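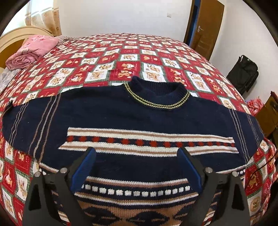
Service papers, medals and bits of uniform usually come down to a family all together, in one suitcase or one drawer, and they should not go back in together. Paper wants to be away from metal, and metal away from wool. Start by clearing a bed, putting a clean cover on it and setting everything out where it can be seen. Knitted things go flat, the way the navy jumper is here, with the collar open so that you can look down inside the ribbing. Trim stitched round a neck, like the yellow rows on this one, is worth going over slowly on any old knitwear, as moth grubs like a seam. Pale specks on dark wool are often only lint. Brush one off with a soft paintbrush and look at it on white paper before you decide.

Keep a notebook by you and write down what was found with what. A telegram folded inside a pay book should be noted as such before the two are separated. My cousin Devendra Solanki did his grandfather's case in an afternoon without notes and spent a good part of the following May trying to remember which envelope the photographs had come out of.

Paper

Wash and dry your hands and leave off the hand cream. Cotton gloves are not needed for paper and make you clumsy with thin sheets. Use a pencil, never a pen, anywhere near the originals.

Take out paper clips, pins and rubber bands. A rusted clip should not be slid off. Put the sheet face down, slip a bit of thin polyester film under each side of the clip, hold the long side down and lift the short side gently until it comes free. Rubber bands that have gone hard will crumble, and the crumbs can be picked off with tweezers. Any that have stuck to the paper can stay.

Letters keep better unfolded. Open them out, put a sheet of acid-free tissue on top and lay a heavy book over them for a week or two. Don't iron them. Don't steam them either. If a fold is splitting, leave it split and put the letter in a polyester sleeve. Sticky tape of any sort is a mistake, including the kind sold for mending documents. Old tape that has gone brown is a job for a paper conservator, or for leaving alone.

Keep the envelope behind its letter in the same sleeve. Postmarks and field post office numbers may be the only clue to where somebody was, and the letters themselves often say very little on that score.

Newspaper cuttings go brown and will mark whatever they touch. Photocopy them on to good paper, put the copy in with the family letters and keep the cuttings in a folder of their own.

Photographs

Sleeves should be polyester or polypropylene. Avoid anything that smells of plastic when you open the packet. The albums with sticky pages and a clear film that lifts over are the worst place for old prints. If a print will come up easily with a length of dental floss worked behind it, take it out. If it won't, photograph the page as it is.

Write names on the sleeve or on a slip of paper, and on the back of a print only with a soft pencil, near the edge, pressing lightly. Put full names. "Uncle Jack" means something to you and will mean nothing to your grandchildren. Where you are guessing, put a question mark and say who made the guess.

For scanning, 300 is the setting most people use, and it is too low for small prints. I use 800 for anything the size of a playing card or smaller and 400 for letters. Save a master copy as a TIFF and make a smaller one for sending round the family.

Medals

Don't polish them. Every polish takes off a little metal, and the naming round the rim is shallow to begin with. It is the naming that ties a medal to a man or woman, so read it under a lamp held low to one side and copy it down letter for letter, mistakes included. A soft dry cloth will take off dust and fingerprints.

Leave the ribbon on if it is the old one, however grubby. A faded ribbon can be rested on tissue, and new ribbon bought for display can go on a separate bar. Medals should not knock against each other in a drawer. Wrap each one in acid-free tissue and put it in its own small card box. Keep them out of oak drawers and away from wool felt, both of which will tarnish silver. If they came in boxes of issue, keep the boxes, and keep any paper slip with them, though not pressed against the metal.

Medals worth a fair sum should be listed by name on the house insurance. Photograph both sides and the rim. Ivana Carrasco at Wamgate Local History Group tells new members to keep the photographs somewhere other than the house, which is good advice for the rest of it as well.

Uniform and other cloth

Look for moth first. Check under collars and cuffs, inside pockets and along hems. If you find grubs or cases, seal the thing in two plastic bags, press the air out and put it in the freezer for a fortnight. Let it come back to room temperature before opening the bags, and leave it at least a day. Don't do this with anything that has leather, painted badges or plastic buttons on it.

Don't wash or dry clean. Vacuum through a piece of net held over the nozzle, on the lowest setting, one small area at a time. Empty the pockets, write down what was in them and keep it. Tickets and scraps are part of the story.

Heavy tunics can hang on a well padded hanger if the shoulders are sound. Knitwear should never hang. Lay it in a long box, put rolls of tissue in the sleeves and along each fold, and refold it on different lines once a year. Plain washed cotton sheeting will do in place of tissue for large pieces.

Leave badges where they were sewn or pinned. If a brass badge is turning green and marking the cloth, slip a small piece of film behind it.

Boxes and where to put them

Lofts are too hot in summer and too cold in winter. Garages and cellars are damp. The bottom of a wardrobe on an inside wall is better than any of them, or the top of a cupboard in a bedroom that is used. Under a bed is all right if the box is raised a little off the floor.

Buy boxes described as acid-free and lignin-free. I have had mine from Bidwood, who do a flat-packed one that holds letters without folding. A shoebox lined with acid-free tissue will do for a year or two if money is short. Don't fill any box so full that you have to push the lid down.

Put a list inside the lid and keep a second copy elsewhere. Mine has a number for each item, what it is, who it belonged to, who gave it to me and when. It runs to 299 lines and took most of a winter.

Before you store it all away

Ask the oldest people in the family to look through the photographs while things are still out. Have the notebook ready, and set a phone recording if they don't mind. Paweena Intarasuk, who lent me her copy stand, got three names for one wedding group this way, and an address in Skivley.

Write down the service number wherever you find it. It may be on a pay book, on a disc, on the medal rim or at the top of a form. With common surnames it is the quickest way to be sure you have the right person, and any request for records will go more smoothly with it.

If there is no one to leave it to, speak to the regimental museum or the county record office now. Some will take a whole collection, some only the letters, and some will ask for scans. Get what is agreed in writing, and put that in the box too.

3/3/23
By Ljubica Matić

Related
Getting the musty smell out of old books
Copying a family Bible without breaking the spine
Cleaning a lettered headstone: what to leave alone
Framing a certificate away from sunlight
How I sorted 1,000 slides, by Aníbal Nogueira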